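Reading time: 3 minutes

Wash-up area at the Morsy unit - cleaning the brick and the basins

brickdust28
Posted 22 November 2022

We took over the unit at Morsy in June and I've been put in charge of the wash-up area. It's a brick wall with white basins against it, no tiles and no splashback. Rent doesn't cover cleaning, so it's down to us. I've been wiping the basins with pink cloths and a bit of dish liquid, which is fine for the sinks, but the brick is another matter. It's mostly orange and tan with a lot of dark ones scattered through it, and I can't always tell what's a dark brick and what's grime. 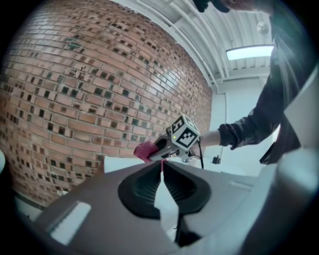

The wall, with the dark bricks all through it.

A place called Brornier quoted me $837 to clean and seal the lot. Is it worth it, or can I do it myself with a brush?

tapwasher
Don't seal it until you know what's in it. Plenty of dark bricks are that colour right through. Pick one low down, scrub it with warm water and a nylon brush, let it dry overnight and compare. If it's the same colour you've saved yourself $837.

Drodora_Dave_no_more
Disagree with the above a bit. Raw brick behind a sink soaks up soap and splashes. I sealed mine with a breathable sealer from Drivholm and it's been good for two winters. You only need to do the bit behind the taps, not the whole wall.

tapwasher
Two winters isn't long for brick. I've seen sealed walls go white and flaky after five. Leave it bare and wipe it down.

brickdust28
Thanks both. More detail on the sink, as I should have put it in the first post. It's a deep white one with a chrome tap at the back right corner. The bottles live on the ledges on either side for now.
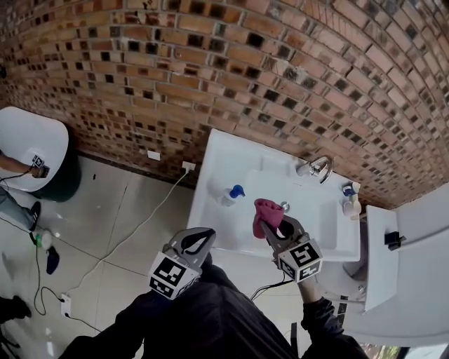
Sink with the pink cloth in the basin.

There are gaps between the bricks behind it as well, square ones, and that's the part I have no idea how to clean. A cloth won't go in properly.

gumleafgrey
Soft paintbrush for the gaps, the cheap sort, then the vacuum with the narrow nozzle. Do it dry. Once you wet the dust in there it turns to paste and you'll be picking it out with a skewer.

Also get those bottles off the ledge. They leave rings, and one of yours is partly on its side already. A wire caddy would do.

Drodora_Dave_no_more
Agree on doing it dry. Don't agree on the caddy, they rust at the feet and then you have rust marks on white. Plastic tray.

brickdust28
Tray it is. Next question is cloths. We've got pink terry ones and I can't settle on whether to stick with them or go to microfibre. The terry soaks up more and it's nicer to wring out, but it sheds.
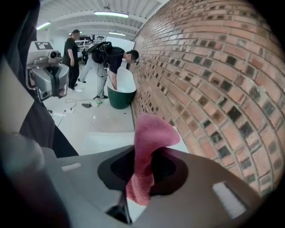

I've been washing them at 60 with no softener, and hanging them up at the end of the day. After a few months the loops start to pull and you get threads hanging off. I'd rather not throw them out every few weeks.

tapwasher
Keep the terry for the basins and use microfibre on the tap. Cut the pulled threads with scissors, don't yank them. Terry on rough brick will wreck it in a week, so keep it off the wall.

gumleafgrey
One colour for sinks and another for floors, if you don't do that already. Saves arguments.

brickdust28
We don't, but I'll order some grey ones for the floor. I'll do the test brick this weekend and hold off on the quote.

Comments (3)

mopandbucket: Same kind of wall at our place. The dark ones stayed dark after scrubbing.

lino_lad: Vinegar on the chrome, but rinse it well and keep it off the mortar.

tapwasher: What he said about the mortar.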